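Pirnside Two-Step Stool: review after a year in a small kitchen

Reviewed by Kadri Mets
7 Mar 2020

I bought the Pirnside because the top shelf in my kitchen is out of reach and I was tired of standing on a dining chair. It replaced a Rostami folding stool that had developed a wobble in one of the rear legs. I paid full price and have had the Pirnside in daily use since the January before last.

Assembly is minor. The frame comes in one piece and you attach the two treads and four feet yourself. The bolts are all the same length, so there is nothing to mix up. The supplied wrench is too short to get a good grip on, and I ended up using one from the drawer. The instructions are a single folded sheet with drawings and no words. They were enough.

Standing on it feels solid. The lower tread is deep enough for my whole foot, and the upper one is only slightly shallower. I can turn around on top to put something on the counter behind me without feeling for the edge. It does not rock on tile. On the old boards in the hallway it does, a little, but so does everything else I own.

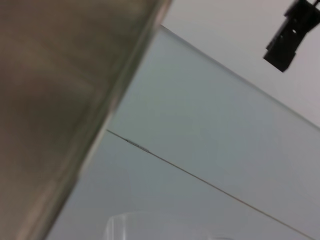 The feet are the weak point. They are rubber caps that push onto the ends of the legs, and one came off within the first few months. I found it under the stove. Pirnside sent a replacement pair without asking for a receipt, and I put a dab of glue inside each one before fitting it. They have stayed on.

Folding takes one hand once you know where to press. The catch is under the upper tread and was stiff when new. My neighbor Ekkachai Paisan has the same stool and says his is still stiff, so mine may have loosened up from more use. Folded, it is 2 inches wider than the Rostami. That sounds like nothing, but it no longer fits between the refrigerator and the wall, and I keep it behind the pantry door now.

Cleaning is easy except for the grooves in the treads. Flour gets into them and a cloth won't lift it. I use an old toothbrush every few weeks.

I also tried the Tarkard, which a friend lent me. It is lighter and folds flatter, but the top tread is narrow and I didn't like reaching sideways on it. If you mostly change light bulbs, get the Tarkard. For a kitchen, where you are up and down several times while cooking, I would buy the Pirnside again — and glue the feet on the first day.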